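Where Does Our Trash Go?
A Guide for Young Readers

Published by the Grundville Office of Waste and Recycling, Education Section

Every home makes trash. Apple cores, broken crayons, torn socks and empty wrappers all have to go somewhere. In Grundville, the Office of Waste and Recycling is responsible for collecting these things and taking them to the right place. This guide explains how that work is done.

What is waste?

Waste is anything that people no longer want or need. Some waste can be used again. A glass jar can be washed and filled with buttons. Other waste can be recycled, which means that it is broken down and made into something new. Food scraps and leaves can be turned into compost, a dark, crumbly material that helps plants grow. Whatever is left over is called trash, or residual waste.

The word "residual" means "remaining." Residual waste is what remains after everything useful has been taken out.

The journey begins at the curb

Collection trucks leave the Larwood depot at 6 a.m., when many children are still asleep. Each truck has a crew of 2 people. One drives, and the other makes sure that the carts are emptied safely. Together, the crews serve 277 streets.

At the back of the truck is a heavy metal plate that pushes the trash tightly together. This is called compacting. Trash contains a great deal of air, and pressing the air out allows the truck to carry more before it must return.

Children should always stay well away from a collection truck, even when it has stopped. The driver sits high above the road and cannot see everyone who is standing near the wheels.

At the transfer station

When a truck is full, it travels to the transfer station on Eide Road. The truck drives onto a large scale and is weighed. It then empties its load inside a building and is weighed again. The difference between the two weights tells the station how much trash was delivered.

Workers look through the load for things that should not be there. Batteries, paint and old telephones can be dangerous if they are buried, so they are set aside and handled separately. The rest is loaded into long trailers.

The landfill

The trailers go to the Hidel Landfill. A landfill is much more than a hole in the ground. Before any trash is placed there, the bottom is covered with clay and a thick plastic sheet. This lining keeps dirty water from reaching the soil and the streams below. Pipes collect the dirty water – its proper name is leachate – and carry it away to be cleaned.

At the end of each working day, the trash is covered with a layer of soil. The soil keeps away birds and rats and holds down the smell. When one part of the landfill is full, it is sealed and planted with grass.

How long does trash last?

Food scraps break down quickly in a compost heap, where there is plenty of air. Deep inside a landfill there is very little air, and even a newspaper may stay readable for many years. Ordinary plastic lasts far longer. It does not rot as a leaf does, but slowly breaks into smaller and smaller pieces.

Trash bags are usually made of a plastic called polyethylene. It is light, it stretches, and it keeps liquids in. These qualities make it useful, and they also explain why a bag should be filled properly and never wasted.

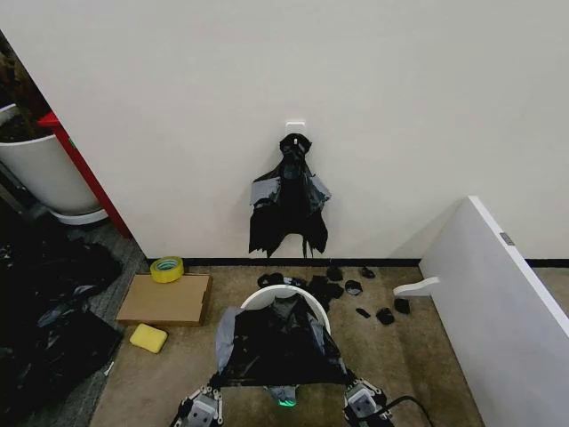
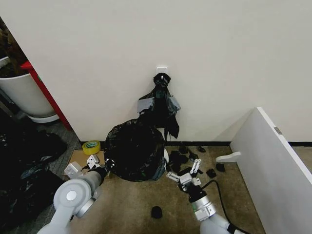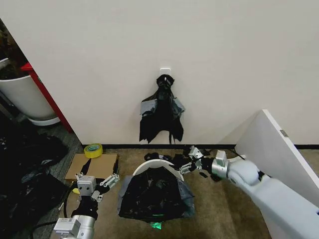

A black plastic bag hanging from a wall hook

A bag that is too full may split on its way to the cart. Leave enough room at the top to tie a firm knot, and ask an adult to wrap broken glass in thick paper before it is thrown away.

What you can do

Use both sides of a sheet of paper before you recycle it. Carry a water bottle that can be refilled. Give outgrown clothes and toys to someone who can use them. At school, take only the food you plan to eat.

School classes may visit the Eide Road station in October. A tour lasts 90 minutes, and closed shoes must be worn. Teachers may request a place by writing to the Education Section at the Larwood depot, 86 Depot Lane, Grundville.

Words to know

Compacting: pressing things tightly together.
Compost: food and garden scraps that have broken down into a material that feeds the soil.
Leachate: water that has become dirty by passing through trash.
Residual waste: what is left after reusing, recycling and composting.
Transfer station: a place where trash is moved from small trucks to large trailers.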